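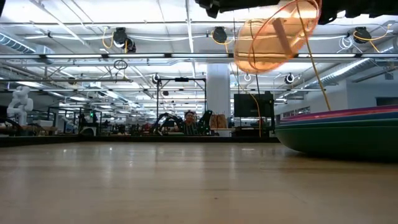

Darcy Tautahi wrote in to ask why a comment left under a celebrity sighting in February had never appeared, and whether anyone reads the tips sent through the form. Both points are covered below, along with the other questions the Remska entertainment desk receives most often.

Frequently Asked Questions: Comments, Tips and Photo Posts

Why has my comment not appeared?

All comments are held for review before they are published. The queue is cleared twice a day, at 9 a.m. and 4 p.m. A comment with more than one link goes to a separate folder and can take longer. Comments that name a private person, give a home address or guess at someone's health are deleted without notice. You will not receive an email in either case.

Why do some posts say "Comments Off"?

Comments close automatically 16 days after a post goes up. An editor may also close them early. Posts about court cases are published with comments closed. Closed threads are not reopened, even if the story is updated.

How do I send a tip?

Use the tip form. State what you saw or heard, where, and at what time. Say whether you were present or were told by someone else. Tips are read by Lorena Saavedra and, when she is away, by Maximiliano Pereyra. Tips sent as comments are not treated as tips and may be deleted.

Do you publish every tip?

No. Last year the form received 1,679 messages, and 714 of them concerned events that had already been reported. A tip is used when a second source confirms it or when the artist's representative replies on the record. A sighting in a public place needs one photo or two witnesses.

Will my name be used?

Only if you check the box marked "Credit me." If the box is left blank, the item will refer to "a reader." Your email address is stored with the tip and is removed after the item is closed.

Do you pay for tips or photos?

Tips are not paid. Photos are paid at a flat rate when they run as the lead picture of a post. The rate is the same for a phone photo and a camera photo. Payment is made by bank transfer at the end of the month in which the photo is published.

What do I need to send with a photo?

Send the original file. Screenshots and files saved from social media are refused. Include the name of the person who took the picture and the name of the venue. Do not add a watermark, filter or caption to the file. Group photos taken at ticketed events are accepted if the venue allows photography.

How is the Picture of the Month chosen?

The desk makes a list of 19 photos from those published during the month. Dardo Salinas picks one. Reader votes are shown on the page but do not decide the result. Staff photos can be listed. They do not receive the payment.

An item about me or my client is wrong. What should I do?

Send a correction request with the headline of the post, the sentence in question and the correct information. Attach a document or a link where possible. Factual errors are fixed in the text and a dated note is added at the bottom. Opinions in signed columns are not corrected, although a reply may be printed under the column.

Can an old post be taken down?

Posts are removed only under a court order or where a minor is identified. In other cases the desk will consider an update. Posts moved over from the Zernetti blog were imported without their original categories, so they appear as "Uncategorized." Some pictures were lost in that transfer and cannot be restored.

Where do the event listings come from?

Listings for Jinville and Acuña are supplied by the venues. Times are door times unless marked otherwise. Set times are not listed. Refund questions should go to the ticket seller.

Who runs the columns?

Lautaro Sosa edits the weekly column and the radio notes. Guest columns are assigned by the desk. Unrequested columns are read, but only accepted pieces receive a reply.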